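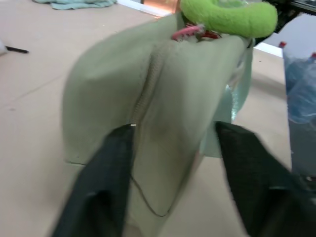
Ticket 179: Recipe page doubles sugar when servings are changed
Status: Closed
Site: Kevine recipes
Opened by: Jin-sol Min
Assigned to: Afiq Lau

Thursday, 9:10 am, Jin-sol Min
The apple butter recipe lists 2 cups of sugar for 8 jars. When I set it to 5 jars, the sugar goes up to 4 cups. Apples, cider and cinnamon all scale down fine. Same result on my phone and laptop.

9:45 am, Afiq Lau
Confirmed. I get it on the pear butter too. Plum jam is okay. Cleared the page cache, no change.

11:20 am, Afiq Lau
Both bad recipes have sugar entered on two lines, one for the pot and one for "to taste." The scaler adds the lines together and skips the serving math. Asked Marcelino Ortuño if we can merge them.

1:05 pm, Marcelino Ortuño
Go ahead and merge. Put "more to taste" in the notes field.

1:40 pm, Afiq Lau
Merged on both recipes. Apple butter at 5 jars now shows 1 1/4 cups. Please check the print view.

2:15 pm, Jin-sol Min
Print view matches. OK to close.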